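레이크백

레이크백(rakeback)은 온라인 포커룸이 캐시 게임의 팟에서 공제한 수수료(레이크) 또는 토너먼트 참가 수수료의 일부를 플레이어에게 되돌려 주는 제도이다. 환급은 현금, 포인트, 토너먼트 티켓 등의 형태로 이루어진다. 입금액을 기준으로 산정하는 첫 입금 보너스와 달리 레이크백은 플레이어가 발생시킨 레이크를 기준으로 산정한다. 승패는 환급액에 직접 반영되지 않는다.

개요

레이크는 포커룸의 주된 수입원이다. 캐시 게임에서는 팟의 일정 비율을 상한액까지 공제하며, 플랍이 열리기 전에 끝난 핸드에서는 공제하지 않는 규칙(노 플랍, 노 드롭)이 널리 쓰인다. 토너먼트에서는 바이인과 별도로 표시되는 참가 수수료가 레이크에 해당한다. 레이크백 비율은 보통 백분율로 표시하고, 정산 주기는 일, 주, 월 단위 중 하나를 택한다.

레이크 귀속 방식

한 핸드에서 공제된 레이크를 테이블의 각 플레이어에게 어떻게 나누어 기록하는지에 따라 환급액이 달라진다.

딜트 방식(dealt)은 카드를 받은 모든 플레이어에게 레이크를 균등하게 귀속시킨다. 계산이 단순하지만 팟에 칩을 넣지 않은 플레이어도 같은 몫을 인정받으므로 참여 빈도가 낮은 플레이어에게 유리하다.

균등 기여 방식(average contributed)은 팟에 칩을 넣은 플레이어 사이에서만 레이크를 균등하게 나눈다. 넣은 금액의 차이는 고려하지 않는다.

가중 기여 방식(weighted contributed)은 각자가 팟에 넣은 금액에 비례하여 레이크를 나눈다. 블라인드만 내고 폴드한 플레이어의 몫은 작아지고, 큰 팟에 자주 참여하는 플레이어의 몫은 커진다.

같은 핸드 기록에 서로 다른 방식을 적용하면 차이가 뚜렷하다. Zonora 포커룸의 정산 안내문에 실린 계산에서 한 플레이어의 월간 귀속 레이크는 딜트 방식으로 2,830유로, 가중 기여 방식으로 942유로였다. 환급률을 50%로 두면 환급액은 각각 1,415유로와 471유로가 된다. 표시 환급률이 같더라도 귀속 방식이 다르면 조건을 그대로 비교할 수 없다.

공제 항목

환급률은 총 레이크가 아니라 순 레이크에 적용되는 경우가 많다. 순 레이크는 총 레이크에서 해당 기간에 지급된 보너스, 프리롤 상금, 결제 처리 비용 등을 뺀 금액이다. 공제 항목의 범위는 약관에 따라 다르다. Gasden은 입금 보너스의 해제분만 공제하고, Zonora는 티켓 형태로 지급된 보상의 액면가도 공제 대상에 포함한다. 공제 후 금액이 음수일 때 이를 다음 정산 기간으로 이월하는지 여부도 약관에서 정한다.

유형

고정형: 모든 플레이어 또는 특정 가입 경로의 플레이어에게 동일한 비율을 적용한다. 제휴사를 통해 가입한 계정에만 제공되는 경우가 있으며, 기존 계정에 소급하여 연결하는 것은 대체로 허용되지 않는다.

등급형: 일정 기간의 누적 포인트에 따라 등급을 부여하고 등급별로 비율을 달리한다. 기간이 끝나면 등급이 초기화되거나 한 단계 내려간다.

무작위형: 포인트가 기준치에 도달할 때마다 내용이 정해지지 않은 보상을 지급한다. 운영사는 평균 환급률만 공개하며, 개별 플레이어의 실제 환급률은 평균과 차이를 보일 수 있다. Belay 네트워크의 보상 상자는 포인트 100점마다 하나씩 열린다.

손실 연동형: 플레이어의 순손실을 산정 요소에 포함한다. 레이크만을 기준으로 하지 않으므로 좁은 의미의 레이크백과 구분하기도 한다.

유효 환급률

유효 환급률은 실제 지급액을 총 레이크로 나눈 값이다. 토너먼트 티켓과 같이 현금으로 전환할 수 없는 보상을 액면가로 계산하면 값이 과대하게 나타난다. 통계 분석가 보흐다나 자하르첸코(Bohdana Zakharchenko)는 사용 기한이 있는 티켓에 할인 계수를 적용하는 방식을 제안하였다. 에르한 폴라트(Erhan Polat)는 이 계수가 플레이어의 참가 빈도에 따라 크게 달라지므로 단일 값으로 공표하기 어렵다고 보았다.

비판

딜트 방식과 높은 고정 환급률의 결합은 소극적인 다중 테이블 플레이를 유도한다는 지적을 받았다. 이냐키 우르키호(Iñaki Urquijo)는 환급이 거래량이 많은 플레이어에게 집중되어 여가 목적 플레이어의 잔고 소진이 빨라진다고 주장하였다. 등급형 제도에 대해서는 등급 유지를 위해 플레이 시간을 늘리게 한다는 점이 책임 도박의 관점에서 문제로 제기된다.

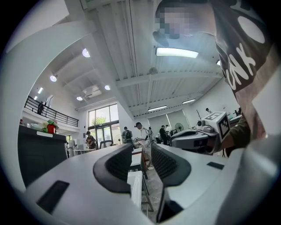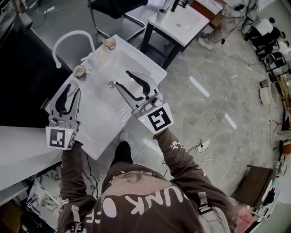
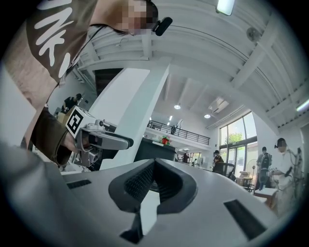 휴대형 그리퍼와 흰색 글자가 인쇄된 상의를 입은 사람

같이 보기

레이크
노 플랍, 노 드롭
첫 입금 보너스
토너먼트 오버레이
책임 도박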